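Kleinteile: Eine Galerie vom Werktisch

Lesezeit: 3 Minuten

Die Werkstatt Korkstead räumt um, und beim Umräumen kommt bekanntlich alles zum Vorschein, was man vor Jahren an einen sicheren Ort gelegt hat. In unserem Fall war der sichere Ort ein Regalbrett hinter der Tür, auf dem außer dem Spielzeug noch eine Thermoskanne stand, über die wir hier nicht sprechen wollen.

Angefangen hat es im Juni. Hemant Lodhi wollte eine Schachtel Schrauben holen und kam mit einem Stoffbeutel voller Steckformen zurück. Seitdem ist der halbe Umzug liegen geblieben, weil jeder, der am Tisch vorbeigeht, erst einmal einen Stern in die Hand nehmen muss. Erwachsene Leute, teils mit Meisterbrief.

Der Beutel stammt aus der Zeit, als wir für den Kindergarten Brerkis die Sortierkästen geflickt haben. Im alten Auftragsbuch steht die Sache unter Nummer 483, mit dem Vermerk »eilt«. Wie eilig es war, sieht man daran, dass der Beutel noch da ist. Brerkis hat sich nie beschwert. Vermutlich haben die Kinder dort längst gelernt, dass auch ein Bauklotz durch ein sternförmiges Loch passt, wenn man sich draufsetzt.

Zur Inventur also. Unsere neue Liste umfasst bislang 677 Posten, davon entfallen 300 auf Dinge, die in der Spalte »Bezeichnung« ein Fragezeichen tragen. Die Steckformen gehören zu den wenigen Gegenständen im Haus, bei denen sich alle sofort einig waren, was sie sind. Uneinig war man sich dann darüber, ob der Zylinder unter »rund« oder unter »Rolle« abgelegt wird. Die Frage wurde vertagt, und zwar auf nach dem Kaffee, also auf unbestimmt.

Auch die Farben gaben zu reden. Hemant nennt das Gelb »Vanillepudding«, ich bleibe bei Gelb. In die Liste kam am Ende »gelb (Pudding)«, ein Kompromiss, mit dem beide Seiten unzufrieden sind.

Als Unterlage dient das Ahornbrett, das ursprünglich ein Tablett für die Teeküche Kandska werden sollte. Dort wollte man dann doch etwas ohne Ast, »etwas Ruhigeres«. Ich habe das Brett persönlich genommen und behalten. Es wird bei uns für alles verwendet, außer zum Servieren.

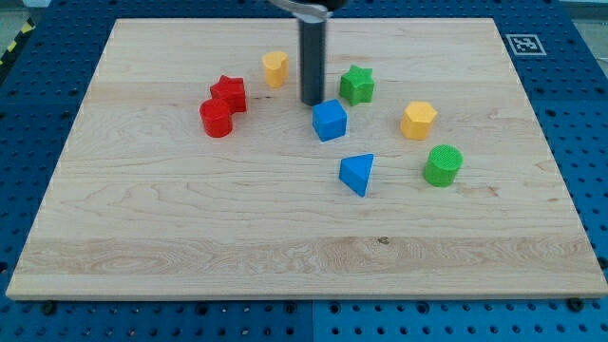 Acht Formen auf Ahorn. Links die rote Fraktion mit Stern und Zylinder, weiter rechts der grüne Stern und das Sechseck in Pudding. Der kleine dunkle Ast unten im Brett ist der, an dem Kandska sich gestört hat.

Wer genauer hinsieht, merkt, dass mehrere Klötze oben fein aufgeraut sind. Am blauen Würfel gefällt mir das am besten, Hemant bevorzugt das Herz und möchte das hier nicht weiter begründen.

Der Beutel selbst hat es nicht in die Galerie geschafft. Er ist in der Wäsche und wird dort voraussichtlich bleiben, bis jemand die Maschine findet, die hinter den Kartons von Chisholm steht. Die Kartons sind leer, dürfen aber nicht weg, falls einmal etwas zurückgeschickt werden muss.

Als Nächstes kommt die Schublade mit den Knöpfen dran. Wer welche vermisst, kann vormittags vorbeikommen und klopfen, die Klingel steht noch unter den Fragezeichen.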